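Slide 1, title

Hi everybody, thanks for coming back after lunch, I know the cookies are right outside. I'm going to talk for 20 minutes about packing light, and then Lakmal Mondal gets the mic for the bike people.

Slide 2, the big suitcase

Start with the Hesinstead story. My first long trip, 43 pounds of luggage, four flights of stairs, no elevator. Pause for the groan. I brought a hair dryer AND a backup hair dryer. I wore the same two shirts all week!

Slide 3, shoes

Shoes are where people fight me. Two pairs, and you wear the heavy ones on the plane. If somebody says "but what about weddings," tell them okay, three, but the third pair has to be flat. Mention the Jemier trip (rain every day, wet boots, newspaper stuffed in the toes overnight).

Slide 4, laundry

Ask for hands: who has washed socks in a hotel sink? Roll the wet stuff in a towel and stand on it. Do the little stomp. Shih-chieh Chung taught me this one in the hostel at Rudd and I've never gone back to wringing. Skip the part about the radiator if we're running late.

Slide 5, little stuff

This is my favorite slide so go slow. Small things eat a bag alive. Go through the bathroom kit one item at a time and ask "can I buy this when I get there?" Most of the time, yes. Flat beats round, small packets slide down the side of a bag where a bottle won't, and tissues I take out of the box at home and put in a zip bag.
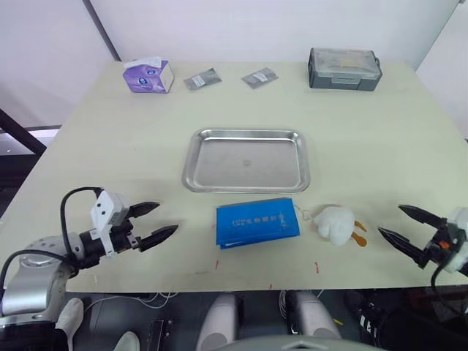 Slide 5 photo: tissue box and two small gray sachets at the back of the table.

Leave that up while people write things down. Somebody always asks about sunscreen, so: buy it there.

Slide 6, the bag

Don't get dragged into brands! Mine cost 400 dollars and I regret it, the old one from the thrift store had better pockets. Click to the last slide, sign-up sheet for the Nisex weekend is by the door, pens are in my coat.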